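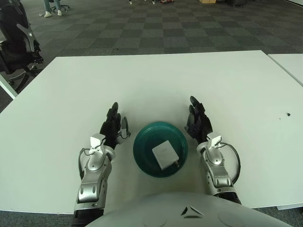 Undow: two-arm grasp planner and replay tools

Undow is the planning and control package that we use at Carkdale for tabletop work with two arms and two hands. It takes the head camera stream and the joint states, proposes a grasp for one small object, and sends the motion to the arm that is chosen for the task. This README covers the version frozen on 31st August.

What is in the package

undow_perceive: finds the plate and the object on it, and gives a pose in the table frame
undow_plan: selects the arm and searches the hand path
undow_ctl: runs the path and watches finger current
undow_replay: plays a recorded episode again, with all topics in step

The test object is a small white box on a round green plate. We chose it because the box has nearly the same brightness as the table. If the plate is missing, the segmentation often loses the edges of the box, and the pose can turn by a quarter.
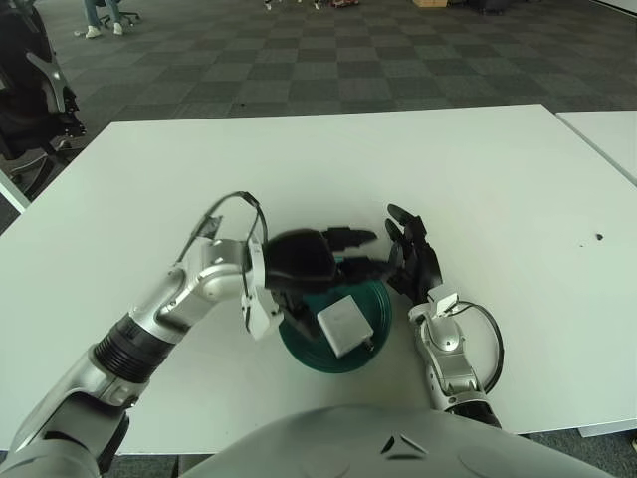

The planner reads one configuration file, clesta.yaml. Most users need to change only three values: the table height, the active arm and the approach offset. The offset is 23 mm by default. With a smaller value the fingers may touch the rim of the plate before they close, and then the controller reports a false contact.

The idle arm is not switched off. It holds its pose with low stiffness, and the planner treats it as an obstacle. The cable loops at the wrists are also in the collision model, as simple curved tubes. Please do not remove them to make the search faster. We tried this in December and lost a connector.

Running

1. Start the camera and arm drivers.
2. Run undow_check. It compares the joint zero positions with the saved ones.
3. Run undow_perceive and wait until the pose is stable.
4. Run undow_plan with the option --dry first, and look at the path in the viewer.
5. Run undow_ctl.
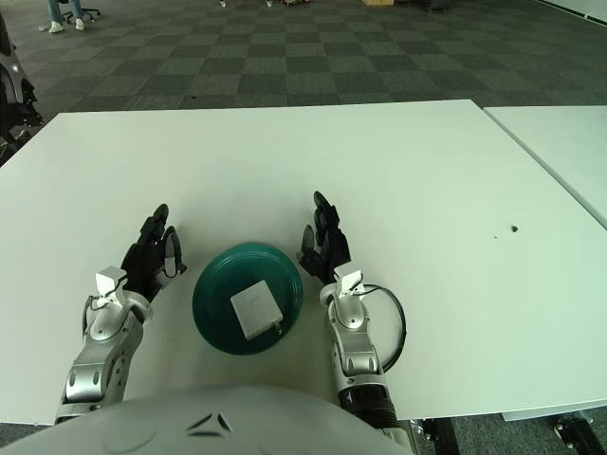 Figure 1. Head camera view with both hands beside the plate.

Control runs at 500 Hz and perception at 21 Hz. The planner stops after 200 samples if it finds no path, and returns the code NO_PATH. In this case it is better to move the plate a little toward the robot than to raise the limit.

Known problems

Small dark marks on the table can be reported as objects. Set min_area higher, or clean the table.
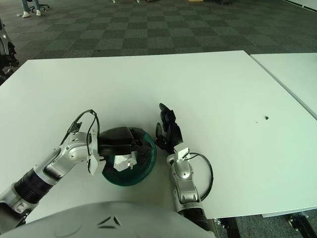
When a hand covers the object, the pose is not updated. The filter keeps the last good value and marks it as stale, and undow_ctl accepts a stale pose only during the closing phase. The log still prints a warning for every such message, which makes it long. We plan to fix this.

People walking behind the table do not disturb the pose, but their shoes sometimes enter the background model. Use the crop option for this.

License and credit

The code is free for research use. The collision checker comes from the D'Amico library and keeps its own license file in the folder third_party.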